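Deisy Lozano
A small thread about learning to write by hand again, at my age, in my second language. 1/14
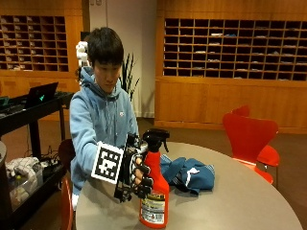 2/14
I stopped writing by hand when I finished school. After that everything was keyboard and phone. Last October I had to fill in a paper form at the post office and the clerk asked me, very politely, if one letter was an r or a v. It was an n.

3/14
So I bought a notebook. 128 pages, lines not too narrow, brand Maka, the cheapest one in the store near my bus stop. I promised to fill one page every evening before dinner. I did not promise that the page would be interesting.

4/14
The first week my hand hurt after half a page. I was holding the pen as if it wanted to escape. My friend Fredy Cuadros looked at my fingers and told me they were white at the tips. He teaches drawing to adults and he sees this all the time.

5/14
His advice was to hold the pen farther from the point and to let the side of the hand rest on the paper. Also to move the paper up when I go down the page, so the arm stays in one place. I had been doing the contrary my whole life.

6/14
A question I receive often: what do you write? In the beginning I copied. Recipes, song lyrics, the instructions of the washing machine. Copying is good because you don't need to think about what to say, you can only look at the letters.

7/14
Then I started to copy in English, and I found something I did not expect. When I type, the computer repairs my spelling and I don't even notice. On paper I wrote "neccesary" for many evenings, until I saw it in the notebook and felt a little ashamed. Now I write it correctly. One c, two s.

8/14
About pens, a topic where people get very serious. I tried a fountain pen that my aunt had in a drawer. It was beautiful and I had ink up to my wrist. I went back to a simple gel pen. If you are left-handed like my sister, she recommends a ballpoint, and she recommends it with a lot of emotion.

9/14
Small letters are harder than capitals. My worst ones are the a, the r and the s when they come after an o. Fredy made me write one line of only "os os os" and one line of "or or or". It is boring. I put the radio and did it anyway, and after some evenings the r looked like an r.

10/14
I also slowed down. I thought my handwriting was ugly because I had no talent for it, but a big part of it was hurry. I was trying to write at the speed of my thoughts, and my thoughts don't have to form any letters.

11/14
To answer Sasaki, who asked me under the last thread: no, I don't use cursive for everything. In my school we learned full cursive, with the big loop on the capital D. Many people here find it difficult to read, so for forms and labels I print. For the notebook I mix both. My signature has the loop and it will keep it.

12/14
There is a letter group in my neighborhood now, it's called Fandusora (please don't ask me what it means, I asked and received three different answers). You write one letter a month to another member and you put it in a real envelope. My first one was 165 words. I know because English letters make me nervous and I prepared a draft.

13/14
The lady who received it wrote me back four pages. She told me about her tomatoes and about a trip by ferry to Urport with her brothers when she was a girl. She also wrote that my handwriting was "very clear." I have put this letter on the refrigerator, and my husband has to move it when he wants to see the calendar.

14/14
I am now in the second notebook. Some evenings I skip, mostly when I work late, and then I don't try to write two pages the next day. If you want to start, take any pen you already have and copy the back of a rice package. Write to me how it goes, by post if you like, I can give you the address in a message.

Added later: several people want to know the line spacing of the notebook. I went to look and it isn't printed on the cover. The lines are wide enough for my g and my y to not touch the words below, and that was all I checked in the store.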